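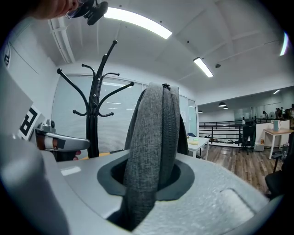

Frontage Without a Front Door

The retail strip on the east side of Nelcombe was laid out before the frontage road was converted to one-way traffic, and the order of those two events explains most of what drivers complain about now. The parcels were platted with their main driveways facing a two-way road. When the road changed, each driveway kept its width and its curb radius, but half of its turning movements became illegal.

Lok-yiu Cheung, a traffic engineer who reviewed the site plans for the county, puts the spacing between the first driveway and the exit ramp at 185 feet. He would have asked for at least 200. A driver leaving the freeway has to cross two lanes within that distance to reach the grocery anchor, while drivers already on the frontage road are moving the other way toward the turnaround.

"It works in the morning," Cheung said. "At five in the afternoon the queue from the signal reaches back past the driveway, and then the spacing doesn't matter, as there is nowhere to merge."

The center itself is conventional. The grocery store sits at the back of the lot, with a row of smaller units along the side and three pad sites at the road. A tire shop took the first pad. The second went to Bañuelos, a hardware dealer that moved out of downtown after its lease ran out, and the third is graded and served by utilities but has no tenant.

Pad sites are leased separately from the main building, usually on ground leases in which the tenant pays for its own structure. Nayeli Rosales, who handles leasing for the owner, Jadness, said the remaining pad has drawn interest from two drive-through restaurants. Both wanted a driveway of their own. The access permit for the center doesn't allow another one, so any restaurant would have to stack its cars on the internal lane - the same lane that delivery trucks use to reach the grocery dock.

Drainage is the other limit. The detention pond behind the store was sized for the paved area in the original plan, and the hardware store's outdoor yard, first shown as gravel, was later poured in concrete. Macario Tlapale, the civil engineer on the project, said the pond still meets the standard with a small margin. A restaurant with a full parking field would use up that margin, and the outlet would need to be rebuilt.

The city has asked for a connection at the north end to Buresia Lane, a residential collector that now stops at the property line. The stub is paved and closed off with a barricade. Opening it would let people in the neighborhood reach the stores without using the frontage road, and would also give frontage traffic a way around the signal. Residents have objected on the second point. Cheung's study proposes a narrow throat and a raised crossing in place of a straight connection.

The owner has agreed to pay for the crossing if the permit is amended to allow a right-turn lane at the main driveway. The request is due for review in October.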